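Minutes of the Zeltham Patient Transport and Benefits Forum, 22 July 2026

Present: the chair, the secretary, five forum members, two representatives of the Mestine surgery and one from the Kosilen advice centre. Apologies were received from the pharmacy representative.

**1. Minutes of the last meeting**

Agreed, with one correction. Item 4 should have read "travel refunds", not "travel passes".

**2. Changes to the travel refund scheme**

The secretary reported that the new income limit has been confirmed. Of the 297 residents now claiming refunds for hospital journeys, 124 will lose the full refund and move to the half rate. A further 77 will have to send fresh proof of income before their next claim is paid. Letters are going out in two batches.

The Mestine surgery said patients had already been asking at the front desk and staff had nothing to give them. It was noted that the draft letter runs to four pages and does not give the new limit until page three. Members asked for a one-page version with the limit and the phone number at the top.

A member asked whether people having dialysis would be treated differently. The secretary did not know and will ask.

Agreed: the secretary to send comments on the letter before the second batch is printed.

**3. Help with appeals**

The Kosilen advice centre dealt with 138 enquiries in the last quarter, mostly to do with prescription costs and travel. It has one adviser trained for appeals and expects a waiting list. The surgery offered its small meeting room on two mornings a week. The advice centre will look at whether the phone line there is private enough.

There was some disagreement over whether the forum should help people fill in forms itself. The chair's view was that members are not insured to do so. Left until the next meeting.

**4. Ñahui minibus**

The Ñahui service will keep its present route to the outpatient clinic but drop the late afternoon return. Members were unhappy with this, as clinics often overrun. The operator has said it would look again if the clinic could supply finishing times. The surgery to pass the request on.

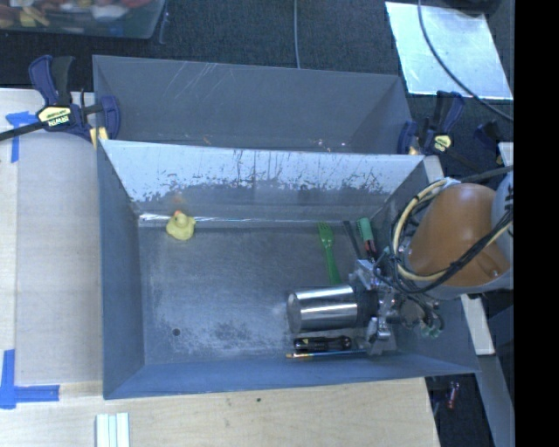

The morning run is not affected. Fares stay the same until the end of the year, and companions will still travel free with a card holder. Two members said the new stop outside the library has no seat, and this will be raised with the council.

**5. Any other business**

The noticeboard at the Mestine surgery still shows last year's income limits. To be taken down this week.

A request for large-print copies of the refund form was agreed.

**6. Next meeting**

Date to be fixed once the second batch of letters has gone out. Items for the agenda to the secretary by email.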